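**Budgeting spares for a two-arm bedroom setup: what am I missing?**

Planning equipment for November. Both arms are paid for. I have 1,794 left for grippers, cables and bedding. Is one spare gripper per arm enough?

*posted by tanguy_lab*

**Jérémie Delaunay**

One spare per arm is fine. Put 200 aside for cables before anything else. Ours loop outside the arm and get replaced more often than the jaws. Get the lead time in writing; Ziltus quoted us 60 days.

**bolley20**

depends on the task. soft fabric = buy more fingers

**sesteta**

Budget for props too. Sheets and comforters need duplicates. Bed work on our side:

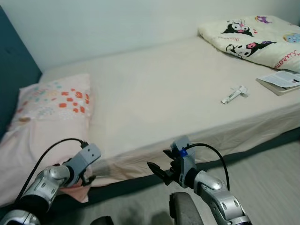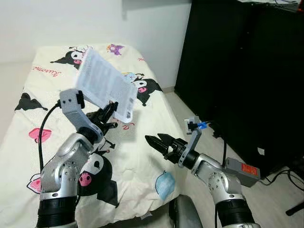 *Both arms at the bed; second picture, left gripper holding a plastic package.*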